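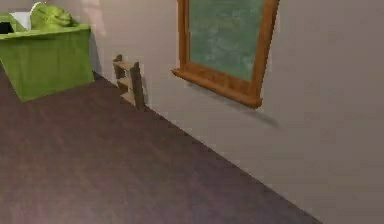
4.2 Camera placement and controller comparison

The second group of trials was run entirely in simulation. Its purpose was to separate the effect of the camera from the effect of the controller, which the bench trials in Section 4.1 could not do. Two controllers were compared: the Camard joint-space controller, used with its default gains, and the Paquette impedance controller, tuned in July on the bench arm and then left alone. Both received the same target poses from the same pose estimator.

Figure 3. Classroom environment rendered from the fixed high camera. The chalkboard, shelf unit and green desk are static.

Two camera placements were used. The fixed camera is mounted high and looks down at an angle, so that the floor takes up much of the view and the line between floor and wall runs diagonally. The wrist camera moves with the gripper and has a narrower field of view. Neither camera was recalibrated between trials. We kept the oblique view for the fixed camera because a level view hid the rear of the work area behind the arm during most reaches.

The classroom environment was chosen for its large plain surfaces. The wall and floor carry little texture, and the estimator has few features to match away from the furniture. Strong edges are limited to the chalkboard frame, the shelf posts and the outline of the desk. Cast shadows on the wall were left on. In early runs the estimator sometimes locked onto a shadow edge in place of the object edge, and turning shadows off would have removed an error that also appears on the real bench.

Each combination of camera and controller was tested on the same set of start poses, for a total of 2939 reaches after aborted runs were removed. A reach was aborted if the simulator reported a joint limit fault before the arm left its start pose. A reach was counted as complete when the gripper center stayed within 13 mm of the target for the full hold period. Contact with any static object ended the reach and was scored as a failure.

With the fixed camera, the Camard controller completed 68 percent of reaches. The Paquette controller did better on targets close to the wall, where its lower stiffness allowed late corrections without large overshoot. On open floor the two could not be told apart. Switching to the wrist camera improved final accuracy for both controllers but increased the number of lost targets at the start of the motion, when the gripper was still pointed at blank wall. The Paquette controller recovered from a lost target more slowly, as its velocity limit also applies during search.

Latency was held at 2 frames for all runs reported here. Raising it affected the wrist camera more than the fixed one, and those runs are listed separately in the appendix. We did not test the cameras together. The Berville gripper model was used throughout with its fingers open, and no grasp was attempted, so the results say nothing about finger alignment at contact.

One limit of the comparison should be noted. The rendered surfaces are softer than those recorded by the bench camera, and the simulated floor has less fine detail than the rubber mat used in Section 4.1. The completion rates in the two sections should not be compared directly. The order of the controllers near the wall was the same in both.

4.3 Sensitivity to gain settings

The stiffness of the Paquette controller was then varied with the fixed camera only. Lower settings reduced overshoot but left a steady position error that often exceeded the hold tolerance. Higher settings removed the error and brought the behavior near the wall close to that of the Camard controller. The bench value was kept for the remaining trials.

This site uses cookies to remember your reading preferences. Accept | Decline

© 2020 Bimen Technical Reports. All rights reserved. Contact | Back to top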